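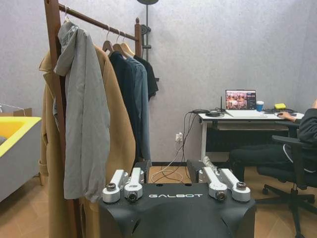

How long does it take to show a robot a task by remote control?
For the one I'm on now, taking a garment off a rack, a good run is 38 seconds. Learning to make good runs took me most of March.

1/ I've been doing this work long enough that people ask me about it, so I'm putting the answers in one thread. I do demonstrations for a small project called Sevier. I move the arm, the arm's movements get recorded, and the recordings are used to train it.

2/ There are two ways we do it. One is by hand: you hold the arm and push it through the motion. The other is remote: you sit at a desk and drive it with a controller while watching the feed on a laptop.

3/ By hand is easier to learn. You feel the weight of the thing and you stop when it stops. The trouble is your own arms end up in the recording, and then somebody has to throw that part out.

4/ Remote is slower at first. You have no sense of touch. A coat sleeve can be caught on the hanger next to it and the only sign is that the picture looks a little wrong.

5/ Our count as of this morning is 3,382 runs kept. I did 503 of those. The rest are split among the other operators, and Phong Hoàng has more than anyone.

6/ Phong trained me. His first rule was to stop correcting. If you miss the hanger, back all the way out and go in again. Small nervous fixes get recorded along with everything else, and the arm learns to be nervous.

7/ Second rule: vary the start. Move the rack a hand's width. Turn a hanger around. Put the long coat where the short shirt was. I used to set everything back exactly the same each time and had 23 runs in a row that were no use to us.

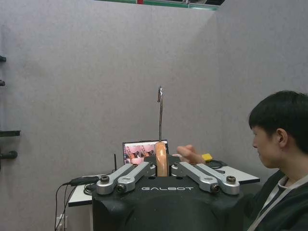

At the table with the laptop open, between the partition walls.

8/ Someone asked about hangers. Wood ones are easier for me. I can see the shoulder of a wood hanger at nearly any angle. Thin wire ones go missing against a busy background, so I come in from the side and take it slow.

9/ Someone else asked if it's like a video game. Some. The controls are about that hard. But in a game the floor doesn't have cables on it, and you don't do the same coat forty minutes straight. I take a break at the end of each batch – my grip gets sloppy well before I notice it.

10/ Failed runs: we keep a few. If the garment slips and I pick it up again cleanly, that one goes in a separate folder marked "recovery." If I drop it and just sit there, it gets deleted.

11/ Software. We tried Mundus for labeling and moved to Stitoron. Both do the job. Stitoron lets me trim the start and end of a run without opening the whole file, and that saves me time every day. I don't have a strong opinion past that.

12/ What I'd tell a new operator: watch ten of your own runs played back before you record any more. I was closing the fingers early every single time and had no idea.

13/ Also write notes right after the batch. "Left side bad" means nothing to me a week later. "Closed before the collar, runs 4 to 9" does.

14/ Next up is folding on a flat table, which I haven't done remotely yet. The Thammasiri group has been doing towels and they say to start with one fold and stay there a while – so that's the plan.

Posted August 3, 2024

Print this thread | E-mail this thread

Comments (4)

dellamarsh: Do you get to pick which garments go on the rack or is there a list?

rk_bench: Number 6 is right. We had the same trouble with a drawer task. Took out all the wiggly runs and it got better with less data.

Owen T.: How much lag do you have on the feed? Ours makes me seasick.

dellamarsh: Also would like to see a post on folding when you get there.

Contact | Copyright 2024, all posts belong to their author | Back to top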